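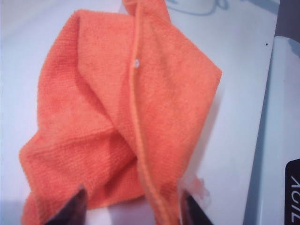

Our trade has good rules for keeping a robot from hurting a person and almost none for deciding whether a robot has done its job. The first kind are written down, argued over and revised. The second kind are left to whoever runs the cell, and the results get reported as a percentage. For rigid parts this does limited harm. A bracket is in the fixture or it isn't, and a gauge will say so. For cloth it does a great deal of harm. Take a plain orange microfiber towel, held between two gripper fingers. The rolled hem runs down through the pinch, the fabric on either side has gone into loose folds, and one corner sticks out to the side. Is that a good grasp? Under one lab's rules it is, because the fingers have closed on fabric. Under another's it is a failure, because the fingers were supposed to take a corner. Both labs will put the word "grasp" at the top of the column.

I have spent most of my working life on acceptance testing, first for packaging lines and later for handling cells in commercial laundries. My argument is narrow. Anyone who publishes or sells on a success rate for deformable goods should be required to publish the test rule next to it, and the rule should cover at least the starting state, the definition of each step, the end state, and the treatment of human intervention. I would make this a condition of purchase before I would wait for it to become a standard.

Start with the starting state. Most written procedures I have been handed say that the article is "placed randomly" on the work surface. People do not place things randomly. A technician who has watched a machine fail on tight bundles will, without any intent to cheat, begin to drop the towel from a little higher so that it opens on the way down. Eusebio Escobar, who ran the test floor at Hisirgate when I was there, dealt with this by writing a drop procedure: crumple in one hand, hold at a marked height, release, do not touch. It took up half a page and was unpopular. After it went in, the first-attempt rate on the same cell, with the same software, came down from 90 percent to a figure the sales department asked us not to circulate. The cell was the same. The earlier number had been measuring the technician as well as the machine.

The article itself belongs under this heading too. Towels change with use. Pile flattens, hems curl, and lint collects and is shed. A procedure that says "towel, orange" has said very little. It should give dimensions, mass, fiber content, edge construction and the number of wash cycles, and it should say when an article is to be retired. At Hisirgate we retired them at 145 handling cycles. I do not claim that figure has any special merit. It was written down and it was followed, and that was enough to let us compare January with the January before.

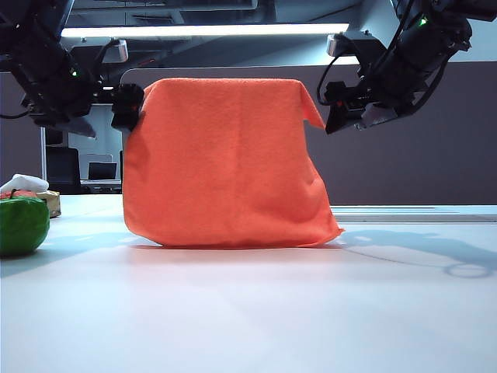 Step definitions are harder, and here I have some sympathy for people who avoid them. With two arms, a fold is a sequence of states in which the cloth is partly held, partly resting and partly hanging, and the boundaries are not obvious. If one arm has a corner and the other has yet to close, the step may be called "first grasp complete" or "dual grasp in progress," and the choice affects where a later drop is charged. The usual habit is to charge it to whichever step is not being advertised. A sound rule names the step by a condition that a second observer can check from the recording: fabric between the fingers, the corner within a stated distance of the fingertip, no contact between the fabric and anything other than the surface. It then says how long that condition must hold. A condition met for an instant as the cloth slides past should not score.

I would also require the recording to be made from more than one viewpoint. A view from the wrist will show what the fingers are holding and very little else. A fixed view will show the general attitude of the cloth and hide the pinch. Disputes over scoring usually come down to one of these two, and it is cheap to keep both.

End state is the item most often reduced to an adjective. "Neatly folded" is not a tolerance. Edge misalignment can be measured with a steel rule in a few seconds. When Rivadeneira bought its Stunel cells, the contract said "folded to customer satisfaction," and the two firms spent the better part of a year finding out what satisfied the customer. A limit in millimeters at the open edge would have cost them one afternoon.

Then there is intervention. A person who reaches in to flatten a corner has performed part of the task. I have seen logs in which such trials were marked "reset" and removed from the total. In one set from Gravudcombe, which the plant was open enough to share, 1,073 trials had been started and a good many had left the denominator in this way. The plant had not hidden anything. Its form had a box for success, a box for failure and a box for reset, and the spreadsheet read the first two. The rule should be that every trial started is a trial counted, and that any touch by a person ends it as a failure of the step then under way.

Bautista Zúñiga, whose opinion on these matters I respect, objects that all this freezes a young field. A group trying a new method on cloth should not have to fill out seven forms before it may say the method seems to work. I accept that for research notes. I do not accept it for a quotation, a tender or a data sheet, where the number will be used to size a line and to decide how many people stand at it. Someone proposing to sell a machine on a rate has already finished exploring, or should have.

He also says that a strict rule favors large firms with test floors. My experience runs the other way. The drop procedure needed a mark on a post. The retirement rule needed a laundry pen. The counting rule needed the deletion of one box from a form. A small shop can do all of it this week, and a buyer can ask for it in a single paragraph of the purchase specification. Mine is now 7 lines long, and I send it out with every request for a quote. Two suppliers have declined to bid on account of it.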